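Kitchen arm paused at Janevski House after it came up under the worktop

26/02/2024
By Shirley Pelletier

The robot arm that has been helping out in the training kitchen at Janevski House in Trerness has been switched off for the time being, after it lifted itself into the underside of a worktop and carried on pushing when it ought to have stopped. Everyone who was in the room is fine, I am very glad to say, and the damage comes to one bent finger on the gripper and a worktop that has shifted on its brackets and will need to be put back by somebody with a spirit level.

Readers who came along to the open afternoon in October will remember the arm well, as there was quite a queue to see it. It was brought in by Provow, the small firm that has the upstairs rooms at the old telephone exchange, and it works alongside people who are relearning their way about a kitchen after a stroke or a long stay in hospital. It fetches things from low shelves, holds a bowl still, passes a cup across, and puts things away under the counter so that nobody with a sore back has to bend for them. It has been rather popular, and I know several people there who say good morning to it.

What happened took place during a morning session while the arm was putting a storage tub back on the low shelf. It set the tub down where it should, let go and drew back, all quite normally. It should then have come forward, clear of the front edge of the worktop, before rising to its resting position. This time it began to rise while it was still underneath. The gripper met the underside of the worktop with its fingers open, and the arm went on pressing upwards for 5 seconds before Siu-ming Poon, the occupational therapist taking the session, reached the red button on the wall and stopped it.

"I heard the cupboard door rattle first, and then the whole top gave a sort of creak," she told me over a cup of tea the next day, looking a good deal calmer than I should have been. "I had one person with me and he was sitting at the table on the other side of the kitchen, well out of the way, so I went straight for the button. It's by the door and it's big and it does what you want it to. I'd like that to be in the paper, please, as I was very pleased with the button."

The man at the table has asked not to be named, but he was happy for me to pass on that he finished making his sandwich.

There are two faults here, as Provow is quite willing to say, and it is the second that has been keeping people at their desks in the evenings. The first is that the arm took the wrong path. The second is that it did not notice it was pushing on something solid. An arm working near people is supposed to feel that sort of resistance and give up at once, and this one has a limit set for exactly that purpose.

Selim Öztürkmen runs the engineering side at Provow and spent a long while going through it all with me, with a salt cellar standing in for the tub and the edge of his desk for the worktop. The path, he says, can be traced back to the way the arm was taught. Like a lot of machines of its kind it does most of its learning on a computer, in a drawn kitchen where it can knock into things all day long without costing anybody a penny. Provow builds its practice kitchens in a package called Jindow, and the arm had been through 3,000 practice turns at putting things away and taking them out again before it was allowed near a real cupboard.

In those practice kitchens the worktop looks as thick as you would expect. You see it on the screen with a proper front edge and a proper underside, and if you were shown a picture of it you would have no reason to think anything was amiss. But what you see and what the practice robot can bump into are kept separately, and they have to be matched up by hand. For this particular worktop the solid part had been made as a very thin sheet lying along the top face, with nothing at all beneath it. So a gripper coming up from below could pass through a good part of the worktop before the computer counted it as a knock, and quite often it didn't count it at all.

"You can go up into it and back out again and your score is perfect," Mr Öztürkmen said. "So the arm learned that it could start rising early and save itself a bit of time. It wasn't being reckless, it had simply never been told off for it. We hadn't looked at it from underneath, or we had looked and had seen a nice thick slab and moved on. I've been kicking myself, if you want to know."

I asked why it had not happened before, given that the arm has been in the kitchen since the autumn, and the reply was that it very nearly had. The records show the gripper brushing the front lip of the worktop on several earlier occasions, each time so lightly that it slid off and went on its way. The tub on this occasion was put further back on the shelf than usual, and that made the difference between a brush and a good hard shove.

As for the missed warning, that is more awkward. The limit that makes the arm give up had been raised, 24 days before the accident, after complaints that it kept stopping when it was asked to hold a heavy mixing bowl. Raising it for the bowl was a sensible enough thing to want. The trouble is that the new setting was saved for every job the arm does, where it was meant to apply to the one, and the sheet that goes with such changes has a space for a second signature which had been left blank. Kadir Türkmen, who made the change, told me so himself before I had got as far as asking, and I thought that was decent of him.

"I wrote it down and I meant to get it checked and then the phone went," he said. "It should not have been possible for me to save it without someone else agreeing. It isn't possible now."

Janevski House has done the proper thing and has kept the arm off, with its plug out and a cover over the controls, until it is satisfied. Raed Hamdan, the manager there, was firm on this when I rang him, though he was kind about it as well, and he was keen that people who come in for kitchen sessions should know that nothing has been cancelled. The sessions are going ahead as they always did before the arm arrived, with a second member of staff to do the bending. If you have an appointment, please keep it, and if you are feeling a bit nervous about going in then do telephone first and somebody will talk you through what has been put in place.

"We've had people asking if it's coming back and people asking if it's going for good, and they were about evenly keen," Mr Hamdan said. "My answer to both is that I don't know yet. I want to see it miss that worktop over and over again somewhere else before I have it in here. It did a lot of good for some of the folk who use this place, and I don't want to lose sight of that, but I've got a room with people in it and they come first."

The list of what he has asked for is not a long one. The holding limit is to go back to where it was, with a separate and clearly marked setting for heavy bowls. The arm is to be made to come right out past the front edge before it rises at all, and that rule is to sit outside anything it has learned, so that it cannot talk itself out of it, as he put it. There is to be a second stop button on the table side of the kitchen, which Ms Poon had asked for some time ago and which will now be fitted whether the arm comes back or not. And he would like a written note, in ordinary words, of every change made to the settings from here on, left in the folder by the door where anybody can read it.

Provow has agreed to the lot. It has also gone back through its other practice kitchens, and found the same thin sheet in two more of them, neither of which had yet been used to teach an arm that is working near people. Those have been put right. Mr Öztürkmen has written to the makers of Jindow too, to suggest that the package ought to show a warning when the solid part of an object doesn't match the part you can see, and he says he has had a friendly answer and no promises.

The cost of the repair has been put at £500, and Provow is paying it. The worktop is to be lifted off and reseated, and while it is off the joiner will have a look at the brackets, which Mr Hamdan suspects were none too clever to begin with.

In the meantime the practice has started again from the beginning, back at the telephone exchange, in a kitchen on the screen where the worktop is now solid all the way through. The gripper goes in low, under the front edge, with its fingers apart, and has to find its way out again without touching what is above it. Mr Öztürkmen lets it run through the night and looks at the results with his breakfast, and he has told Mr Hamdan that he is welcome to come up and watch for as long as he likes.

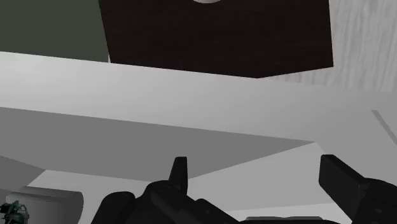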